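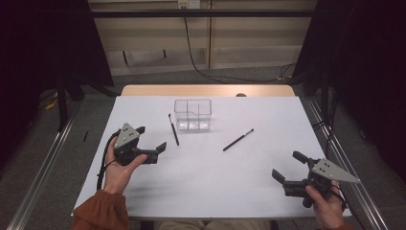

About Skotura

Skotura is a small evening school for people who want to learn bookkeeping and office accounts. We teach adults who work during the day, mostly people who run a shop or a trade, or who have ended up doing the accounts for someone else without ever being shown how.

The school was started by Kornél Mészáros, who had spent most of his working life in the accounts office of a timber merchant. He began by teaching two neighbours at his kitchen table. One had a window cleaning round and the other sold curtains, and both had been paying a good deal of money to have a bag of receipts sorted out every year. Word went round, the kitchen became too small, and the classes moved to a room above the old seed shop in Perkgate. We are still in the same building, though we now have the floor below as well.

What we teach

The main course is called First Books. It lasts 14 weeks, one evening a week, and starts from nothing. You will learn how to record what comes in and what goes out, how to keep a cash book, how to match it against a bank statement, and how to find the mistake when the two do not agree. Most people find the mistake part is what they came for.

We begin on paper. Students sometimes ask why, when almost everything is done on a computer now. Our view is that a person who has written up a month by hand can follow what a program is doing, and can tell when it has been given the wrong figure. We move on to spreadsheets in week six and to accounting software in the last month.

The second course, Year End, is shorter and is meant for people who already keep their own records. It covers stock, wages for one or two staff, things bought for the business that lose value over time, and getting everything in order before it goes to an accountant. We do not give tax advice and we do not fill in returns for students. If you need either, we can give you a list of local firms.

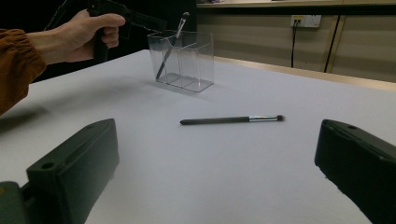

Year End runs twice a year, and the March class is always the fuller one. If you would like a place on it, please write to us well before Christmas. We keep a waiting list and we do go through it in order.

How the classes work

Classes are kept small. There is one teacher to each group, and the same teacher stays with the group to the end. The evening is split in two, with a short talk first and then exercises, and there is a break in the middle for tea. Bring a pencil, a ruler and a calculator with large keys. Phones are fine for adding up but people tend to lose their place.

The exercises are built on made-up businesses which Kornél wrote over a number of years. The longest of them is Trindade, a bakery with a van, a part-time driver and a very untidy owner. Students follow it from its first week of trading through to its first set of yearly accounts. Alberg, the other one, is a ski hire shop, and it is used on the Year End course to show what happens to the books of a business that earns nearly all its money in one season.

There is no exam. At the end of First Books you hand in a full set of accounts for Trindade, and your teacher goes through it with you for half an hour. If it balances and you can explain it, you get a certificate. If it does not, you may take it away and try again as often as you like. In the last full year 94 students finished the course.
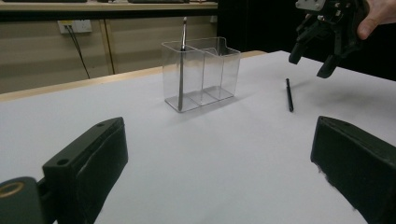 Fees are charged by the course and can be paid in two parts. Books and printed sheets are included. If you miss a class, you may join another group for that week where there is room, but please telephone first so that we can copy enough sheets.

Who we are

Kornél still teaches the Tuesday group and writes new exercises. The other teachers all do accounts for a living in the daytime — in a garage, a dental practice and a housing office among other places — and they teach for us in the evenings. The office is open in the afternoons only.

The building

The entrance is the green door beside the shop window. The upper classroom is reached by a steep flight of stairs, and there is no lift. The lower room has level access from the yard at the back, and any group can be moved down there if a student needs it. Tell us when you book. Parking in the yard is limited after six, and the bus stop at the end of the road is the easier choice for most people.

Skotura Evening School, Perkgate | Contact the office | Privacy | Page updated 16 Feb 2023 | © Skotura. All rights reserved. | Back to top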